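Clube de robótica Ivus – como um robô arruma uma secretária

Arrumar parece fácil. Para um robô, é uma sequência de tarefas separadas: encontrar o objeto, aproximar a mão, fechar os dedos e largar no sítio certo.

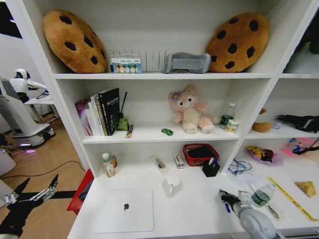

No projeto Betancur, cada tentativa chama-se «episódio». O clube já gravou 3.847. Um programa compara os episódios e ajusta os movimentos.

O que cada grupo faz à quinta-feira:

1. Escolhe um objeto e o seu destino.

2. Repete o episódio cerca de 100 vezes, mudando a posição inicial – uma caneta nem sempre fica virada para o mesmo lado.
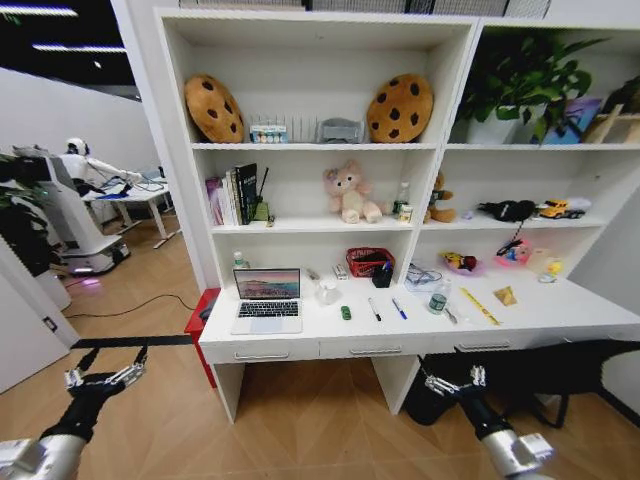
3. Anota as falhas. A mais comum é fechar os dedos cedo demais.

A câmara da cabeça vê a mesa toda. A do pulso vê de perto os dedos e o que está à frente deles. 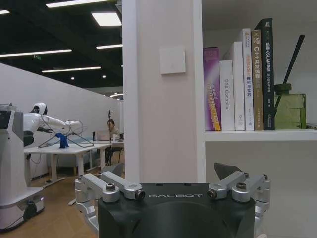 Pinça do robô, com uma fila de livros ao fundo.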